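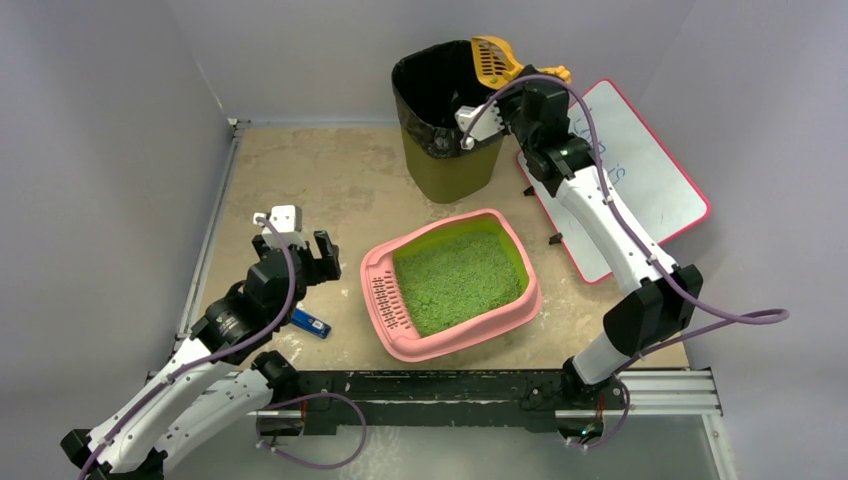
Wurnus litter episodes, release 2

Status: usable with exclusions, see "The cable fault" before you train anything.

What is in the release

The release has 1,149 episodes of a two-arm cell working with a cat litter box, a slotted scoop and a lined trash bin. In most of them the right arm takes the scoop and brings it over the bin. The left arm has other small jobs in the same cell, with objects placed on the floor panel. Each episode has the fixed camera video, both wrist camera videos, joint positions, gripper commands and a short text label.

Of these, 1,116 are marked "clean". The others are kept in the folder held_back, and we ask you to read the next part before you open it.

The cable fault

In March, Roswitha Mösli noticed that the right wrist video stopped for a moment when the arm reached far to the back of the cell. The joint data continued as normal. The recorder did not report an error – it repeated the last good picture until new ones came. So the file looks complete, but the video and the joints do not agree any more.

We found the cause in the cable that goes along the upper link. One clip had moved toward the elbow, and the loop was too short for the full reach. At the end of the movement the cable pulled on the plug of the wrist camera. In the worst episode the same picture is repeated for 2 seconds, and during this time the scoop was turned over the bin.

There was also a safety side. With the pull on the plug, an operator put a hand into the cell to push it back while the arms were holding position. No person was hurt. The arms must be stopped and the power of the motors switched off before any hand goes inside, also for a small thing like a plug.

What we changed

– The clip is fixed again and the loop is longer on both arms.
– The recorder, Flerlow, now stops the episode when a picture is repeated more than twice.
– The check of clips and plugs is done before each session and written in the log.

Known problems that remain

The longer loop sometimes comes into the view of the fixed camera. Text labels for the scoop are not uniform ("scoop", "shovel", "sieve"). Contact forces were not recorded.

Questions about the held back episodes go to Mathias Schnyder. Please give the episode number and the recorder version.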